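Print this page | E-mail this page

About Kallora

Kallora is a small woodworking school. We teach measuring, marking out and hand tool joinery to adults who have not done it before, and to a smaller number who have done plenty of it and want to fix their habits. We run short courses, a longer program that starts each September, and bench hire for past students.

We also look after a tool library, which is open to anyone who has finished one of our courses.

How we started

Kallora began as an evening class in the back half of a joinery shop called Dumitrescu. The shop made window sashes and stair parts during the day and the class took over the benches after the machines were shut down. There were two benches in the first year. Students brought their own pencils and shared everything else, and a good part of each evening went on looking for whichever square had been put down last.

When Dumitrescu closed, the class moved to the building we are in now and took the name Kallora. We kept the benches, the clamps and most of the timber rack. The old shop sign hangs over the sink. People still ring us wanting sashes, and we still have to tell them we don't make any.

The building was a seed store before we had it. The floor is good and level, the ceiling is high, and the windows face the right way for hand work. The heating is ordinary. Wear a jumper for the first hour if you come in the colder months.

What we teach

Our main course is called Akano. It covers reading a simple drawing, measuring, marking out, sawing to a line, planing, chiselling and gluing up. Students make a wall shelf first and a small lidded box second. The shelf is meant to go home and be used. The box is meant to be kept and compared with whatever you make a few years later.

Akano costs 400 dollars, which covers timber, glue, screws, sandpaper and the use of all tools. It does not cover lunch. There is a kettle, a fridge and a bakery on the corner.

We spend more time on measuring and marking than most short courses do. The first session has no cutting in it at all, and some people find that frustrating. By the second project they tend to see the point, as most gaps in a joint can be traced back to a line that was put in the wrong place or read from the wrong side.

The longer program is called Plarari. It runs from September and is for people who have finished Akano or can show us work of about the same standard. Plarari students design and build one piece of furniture of their own choosing. We have had stools, blanket chests, a cot, a plan drawer, a pair of bedside tables and one very heavy desk that had to be taken apart again to get it out the door. We now ask for the outside dimensions before we approve a design.

The marking-out table

Every student works at a bench, but measuring and marking is done at a separate table. It is a plain board top with no vise, no dog holes and nothing screwed to it. We keep it apart from the benches so that work can be laid flat without glue drips or shavings getting under it.

The table is for small things: tape measures, marker pens, pencils, erasers, rules, squares and knives. Saws, planes and chisels stay at the benches. So do drinks. We are strict about drinks.

There are a few habits we ask people to pick up at the table, and we may as well set them out on this page, as they say a fair bit about how we teach.

Use the same tape for the whole job. Two tapes can disagree by a small amount at the hook, and that amount will find its way into your joints. If you have brought your own tape, use it all day. If you are borrowing, write the tape's number on your cutting list.

Hook for outside, push for inside. The end hook on a tape is supposed to move a little. It makes up for its own thickness, depending on whether you are pulling on an edge or pushing against a surface. Please don't hammer the rivets tight. It has been done.

Let the tape in slowly. Snapping it back bends the hook, and a bent hook is the most common reason we have to retire a tape.

Mark with a pencil or a knife, label with a marker. A marker line is too wide to saw to. It is very good for writing "top", "left" or "this face out" on a piece of scrap, or on masking tape stuck to the work. On bare timber the ink can soak in further than you would like, so ask before you use it there.

Rub out old lines as you go. A board with three sets of lines on it will be cut on the wrong one sooner or later. A block eraser takes light pencil off planed timber without much fuss. If you have pressed hard enough to leave a groove, you will need a plane or some fine paper, and then you should measure the board again.

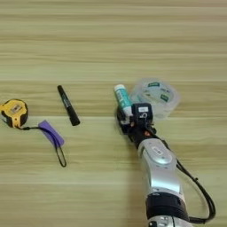
Tools we supply

You do not need to own any tools to take Akano. Each bench has a saw, a jack plane, a small set of chisels, a mallet, a square and a marking gauge. Tapes, pens and erasers live at the marking-out table and are shared.

We are often asked what people should buy after the course, so a short answer follows.

Start with a tape you find easy to read. Bright casings are easier to spot among shavings, and rubber grips help if your hands are cold or dusty. A wrist strap is a matter of taste. Some of our students like one for ladder work at home and take it off at the bench, where a loop of cord can catch on the corner of a board as you turn it over.

Then buy one good square, one good saw and two chisels. Leave everything else until a project calls for it. We don't sell tools and we don't take a commission from anyone who does, so you can ask us about a particular model and get a straight answer. The answer may be that we haven't tried it.

The tool library

The tool library holds 328 items. Most of them came from deceased estates and closed workshops, and a few dozen came across from Dumitrescu. Of the full list, 313 can be taken home. The rest are either too heavy to carry or too awkward to replace, and have to be used on site.

Past students can borrow for a fortnight. There is no fee, but we ask for tools to come back clean, dry and as sharp as they went out. If you have damaged something, tell us when you return it. We would much prefer a chipped chisel with a note on it to a chipped chisel put quietly back in the rack.

Donations are welcome. We can use most hand tools, even rusty ones, as long as the metal isn't cracked. We can't take power tools with damaged cords, part tins of finish, or treated timber of any colour. Please e-mail first with a list, as storage is tight.

Class sizes and safety

Classes are kept small enough for everyone to have their own bench. Students must be 16 or older. Closed shoes are required, long hair needs to be tied back, and loose sleeves should be rolled above the elbow. We supply ear muffs and safety glasses, but bring your own if you already have a pair that fits.

Most of our teaching is with hand tools. The bandsaw and the thicknesser are used by staff only, mainly to prepare timber before a course begins. Plarari students can ask for boards to be machined to size, and should give us a cutting list a week ahead. Please print your measurements in millimetres. We have had lists in a mix of metric and imperial, and we have cut the wrong length because of it.

Getting in and around

There is a ramp at the side door and the workshop is all on one floor. Two of the benches adjust in height. If standing for long periods is hard for you, let us know when you book and we will set up a stool and a lower bench. Parking on the street is free after business hours. Bikes can come inside and go along the back wall, past the timber rack.

The washroom is through the kitchen. The light switch is on the outside.

Bookings and refunds

Places are offered in the order that deposits arrive. If a course is full we keep a waiting list, and it does move, so it is worth adding your name. You can change to a later course once without charge if you give us two weeks' notice. Inside two weeks we will refund you if we can fill the place.

Gift vouchers are available for Akano. They don't expire. Plarari is by application, and we like to speak with people before they commit to it - it asks for a steady block of evenings over several months, and a fair amount of drawing before any timber is bought.

For course dates, the current waiting list or a copy of the tool library list, please e-mail the workshop office. We answer messages on teaching days, usually after lunch.

Page last updated February 9, 2022

Print this page | E-mail this page
Shares: 2
Comments: 0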